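Learning to cook from my neighbor's notebook

10 December 2024

When I moved to Trurport in September, I could make eggs and one soup. My neighbor on the second floor lent me her recipe notebook, and since then I cook from it four evenings a week. It is written by hand, in two languages, and the pages about rice stick together.

The difficulty is the measures. She writes "one glass", but which glass? I bought a scale at Clollik and weighed everything again. Her glass of rice is 161 grams. Her "good piece" of butter is 93, which frightened me a little. For the bean stew she wants 700 grams of beans, and that fed me until Friday.

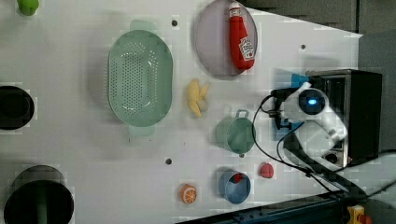
Gunther Kramer wrote to me after my last post that I should stop weighing, and that a cook who looks at the scale does not look at the pot. He has made the same stew for years with a coffee cup and his hand. I respect this, but my hand does not know yet what it is holding. Maybe next year.

My rice is now good two times from three. The onions I still burn, always when the phone rings. On Sunday I want to try the fish pie on the last page, where half of the recipe is under an oil stain. I can read "300" and then "slowly". If someone knows a fish pie with 300 of something, please write me.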